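When Róisín McGrath told me the old film studio at Sundon was doing behind-the-scenes tours again, I had our tickets booked before she'd finished her tea. We went on a Friday in June, on the 34 bus, and I've been going on about it to anyone who'll listen ever since!

The tour starts in the costume store, and I could have stayed there all morning. Rack after rack of cloaks and ball gowns, and you're allowed right up close, so you can see all the hand stitching that never shows on screen. Our guide, Daiane Bragança, worked on the Ivby series for years and had a story for nearly every outfit (ask her about the swan coat). 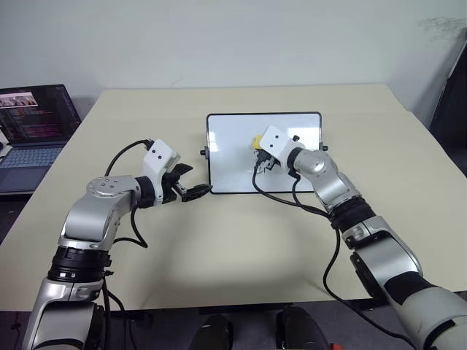

Little whiteboard standing up on the big cream table

After that comes the model room. The harbor town of Moura, the one that gets flooded in the second movie, is only as long as a family car, and it has working street lamps and laundry on the lines. A button by the door brings on the evening lights – I pressed it 17 times, according to Róisín.

We stopped for lunch at the Prandura cafe across the yard. The soup was good, the line was long, and the cinnamon buns were gone by 2, so get yours early. 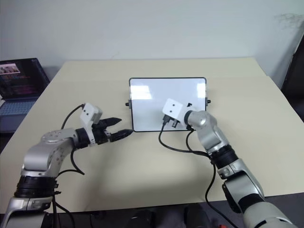 Same whiteboard lying flat, laptop off to the left

The afternoon is mostly the back lot, which means a cobbled street, half a castle and a railroad platform you can walk along. Wear decent shoes. It was windy out there and I was glad of my coat, but I'd have happily gone around again. We finished up in the gift store, where I spent $20 on a tin lantern I have no use for and absolutely love.

Róisín wants to go back for the winter tour, when they put snow on the castle. I've already said yes.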